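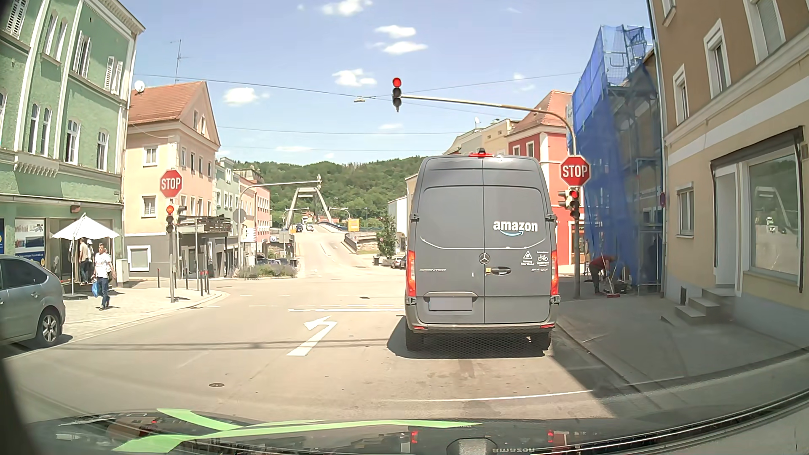 Red light, van dead ahead, bridge up the hill behind it.

Fourth week of collecting and I'm typing this with a sandwich in the other hand, so sorry in advance.

For anyone new: I drive, the camera on the car records, and later on bits of the recording become examples for the Tultside model. Tultside is the bit that learns to say what's on the road and whether the way ahead is clear. It doesn't drive anything yet. It watches and guesses and we mark its guesses.

Target for the autumn is 1,000 junction clips. We have 405. Not great. Loads of motorway left over from May, which is all the same clip really, grey, line, grey, line. Nobody needs 700 of those but we've got them.

So junctions. Old town ones by choice, with shops and scaffolding and people on the pavement. Look at the one at the top. Three traffic lights showing red, two of them sharing a post with a STOP sign. That's a nasty one for a learner. Does the sign count while the light is working? You and I don't even think about it. The labels have to say it though, every time, same way every time, or the model learns a muddle.

Then the van. I used to swear at vans. Now I quite like them, they're good examples. Big dark back end, red light along the roof edge, a tall one either side of the doors, and lettering on the right door. The lettering matters more than you'd think: the Amazon name is on the door and again upside down at the bottom, reflected at my end of the shot. First round of marking, the model drew a box round a reflection in a different clip and called it a vehicle. With high confidence too. So reflections get their own label now and I've got to go back through the old stuff. Joy.

Green squiggly shapes bottom left are the same sort of problem. Labelled "glare/other" for now, might change it.

Small stuff I keep missing on the first pass:

worker bending down by the scaffolding, red shirt, easy to lose next to that blue netting
people under the parasol (I only marked the one walking with the bag, had to redo it)
cars behind the flower bed, hardly anything showing
the two cars way up on the slope to the bridge, tiny

Rule we've settled on is if a person can tell what it is, it gets a box. If you have to squint and argue, it gets a box and a "hard" tick. The hard ones go to a second marker. Slow but the agreement is much better than it was in May.

Number plates get blurred before anything leaves the drive. Faces as well. The blur runs overnight in Grutier, which has fallen over 4 times this month, always at the same step, always when I'm asleep. Think it's a memory thing. If anyone reading has got Grutier to behave on long files please please comment.

Also moved the disks into a Coltex case becuase the old one rattled. Better.

Still short of: rain, dusk, anything with a tram, lights that are out of order. Weather has been lovely which is no use to me at all. Blue sky, fluffy clouds, again. I've got sunny junctions coming out of my ears.

Next run is the Nseir side of the river if the roadworks have gone, otherwise the same loop but later in the day so the shadows are differnt.

Right, upload has finished. Back to it.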